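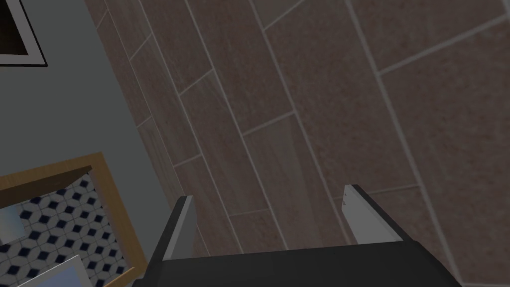 Welche Leistungen umfasst das Testpaket von Wavura, das uns zur Begutachtung vorliegt?

Das Paket umfasst die Simulationsumgebung mit fertigen Innenräumen, ein Greifermodell mit zwei Fingern, eine Programmierschnittstelle sowie den Zugang zum technischen Support für die Dauer der Testphase. Schulungen und die Anpassung an eigene Roboterarme sind gesondert zu beauftragen.

Laborbuch, Arbeitsgruppe Greifen und Simulation
Eintrag vom Sonntag, 14. Mai 2023
Eingetragen von: Oranuch Saithong
Betreff: Produktprüfung Wavura, zweiter Durchgang

Anlass

Das Institut prüft, ob Wavura als gemeinsame Simulationsumgebung für die Projekte Siriwan und Nurance beschafft werden soll. Der erste Durchgang fand im März statt und beschränkte sich auf Installation, Lizenzserver und die mitgelieferten Beispiele. Gegenstand des heutigen Eintrags sind Darstellung, Greifermodell, Kontaktverhalten und Schnittstelle. Die kaufmännische Bewertung erfolgt getrennt und ist nicht Teil dieses Laborbuchs.

Aufbau

Gerechnet wurde auf dem Arbeitsplatzrechner im Simulationsraum, mit der vom Anbieter ausgelieferten Konfiguration. Verwendet wurde die Wohnraumszene mit Fliesenboden. Die virtuelle Kamera blickt am Greifer entlang schräg auf den Boden. Die Finger standen zu Beginn der Prüfung weit geöffnet. Für die Versuchsreihe kamen Testkörper aus der eigenen Bibliothek hinzu, Format und Maßstab wurden vor dem Import abgeglichen. Zwei Netze waren nicht geschlossen und mussten nachbearbeitet werden; dies ist kein Mangel des Produkts.

Darstellung

Die Bodenfliesen sind im Verband verlegt und durch schmale, hellgraue Fugen getrennt. Die feine Sprenkelung der Oberfläche bleibt auch im steilen Blickwinkel erkennbar. Für bildbasierte Verfahren genügt diese Qualität nach unserer Einschätzung. Die graue Wand ist dagegen ohne jede Textur. Verfahren, die auf Merkmalspunkte angewiesen sind, finden dort kaum Halt, und es wird empfohlen, für Siriwan eigene Wandmaterialien einzubinden. Ebenso einfach gehalten sind die Finger: glatte, rechteckige Blätter, an denen weder Beläge noch Rillen zu sehen sind. Für Nurance wäre ein detaillierteres Fingermodell wünschenswert, da dort der Vergleich mit Aufnahmen des realen Greifers vorgesehen ist.

Als visuell anspruchsvoll ist das Muster am Boden des Holzrahmens links einzustufen — helle Sechsecke mit kleinen dunkelblauen Rauten. Die hellen Gegenstände darin heben sich farblich nur mäßig davon ab. Für die Prüfung einer Segmentierung ist eine solche Anordnung brauchbar.

Greifversuche

Die Versuchsreihe umfasste 400 Greifvorgänge mit den eigenen Testkörpern. Als gelungen galt ein Vorgang, wenn der Körper bis zum Ende der Hubbewegung zwischen den Fingern verblieb. Die Quote lag bei 94 Prozent. Die Fehlversuche betrafen überwiegend flache Körper. Bei diesen war wiederholt festzustellen, dass sich der Körper beim Schließen leicht aufstellte und anschließend seitlich austrat. Eine Erhöhung des Reibwerts änderte daran wenig, eine kleinere Schrittweite des Lösers dagegen deutlich.

Mit der Werkseinstellung neigt der Kontakt außerdem zum Zittern, sobald beide Finger anliegen und weiter zugestellt wird. Für alle weiteren Läufe ist daher die Kraftbegrenzung im Greiferprofil zu setzen. Der Parameter ist im Handbuch genannt, jedoch an anderer Stelle als die übrigen Greiferparameter (Anhang, Abschnitt Aktoren). Die Rechenzeit je Vorgang stieg mit der kleineren Schrittweite merklich an; eine Messung unter kontrollierten Bedingungen steht noch aus.

Schnittstelle

Der Dauerlauf über 1000 Rücksetzungen der Szene wurde ohne Absturz beendet. Der Speicherbedarf blieb konstant. Nach dem Rücksetzen stimmt die Lage des Greifers mit der Startlage überein, die Lage der beweglichen Objekte nur dann, wenn der Zufallsgenerator ausdrücklich gesetzt wird. Dies ist in allen Skripten der Arbeitsgruppe zu berücksichtigen. Die Vorlage im gemeinsamen Verzeichnis wurde entsprechend geändert.

Die Anbindung an unsere Steuerung über das Modul von Limau gelang erst nach Anpassung der Koordinatensysteme. Wavura liefert die Orientierung der Hand in anderer Achsenfolge, als Limau sie erwartet. Eine Umrechnung ist hinterlegt. Von der Verwendung der automatischen Erkennung im Modul wird vorerst abgeraten, sie wählte in unseren Versuchen zweimal die falsche Konvention, ohne eine Warnung auszugeben.

Support

Die Anfrage zum Kontaktzittern wurde vom Anbieter sachkundig beantwortet, die Anfrage zur Achsenfolge zunächst mit einem Verweis auf das Handbuch. Auf Nachfrage wurde eine Ergänzung der Dokumentation zugesagt, ein Termin wurde nicht genannt.

Vorläufige Bewertung

Die Arbeitsgruppe vergibt für diesen Durchgang 80 von 100 Punkten nach dem internen Prüfbogen. Abzüge entfallen auf das Fingermodell, die Kontakteinstellungen ab Werk und die Dokumentation. Für Siriwan wird die Umgebung als geeignet angesehen. Für Nurance bleibt die Bewertung offen, bis der Vergleich mit dem realen Greifer durchgeführt ist.

Offene Punkte

Rechenzeit bei kleiner Schrittweite messen und im Prüfbogen nachtragen.
Angebot für das detaillierte Fingermodell anfordern — Lieferform und Nutzungsrechte mit anfragen.
Flache Testkörper mit geändertem Anfahrwinkel wiederholen.
Eigene Wandmaterialien einbinden, anschließend Merkmalserkennung erneut prüfen.
Klären, ob die Testlizenz den Betrieb auf einem zweiten Rechner zulässt.

Protokolldateien und Konfiguration liegen im Projektverzeichnis unter Produktprüfung, Unterordner Wavura.

O. Saithong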